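Lallari House Residents' Association
Minutes of the September meeting

The meeting was opened at 19.00 in the ground floor room. The minutes of the previous meeting were read and approved with one correction: the bicycle store has 20 places and not 22.

1. Shared kitchen

The kitchen fund stands at 1,178 euros. The offer from Jomolier for a new extractor hood was presented. It includes the fitting but does not include the painting of the wall afterwards. It was also asked that residents bring back the spoons and the trays which they borrow, as was already agreed in spring.
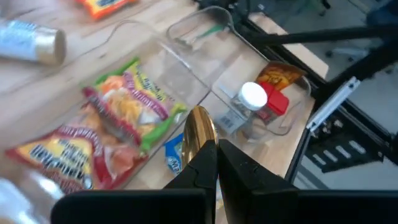
The resident of flat 2 replied that the hood is of course welcome, but the noise of the present one is heard in the bedroom until late, and the new one should be switched off at 22.00. This was accepted by all present. A second offer will be asked from Elitz before the order is made. The limit for the painting was fixed at 200 euros.

2. Summer supper in the courtyard

The supper went well, although it started late on account of the rain. Several neighbours from Pomare Street came also and they would like to be invited again. For next year it was proposed to put the food on one long table, with the salads at one end and the sweet dishes at the other, so that people do not wait in two queues. Everyone should write their name under their own bowls and jars.

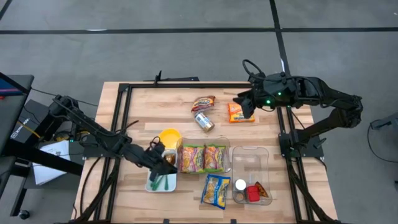
3. Stairs and lighting

The lamp on the second landing goes off too quickly. The electrician will be called once more. Prams may stay under the stairs during the day, but the door to the cellar must remain free.

4. Other matters

The key of the laundry room is missing again. Whoever has it is asked to put it in the association's letter box.

The meeting was closed at 20.40.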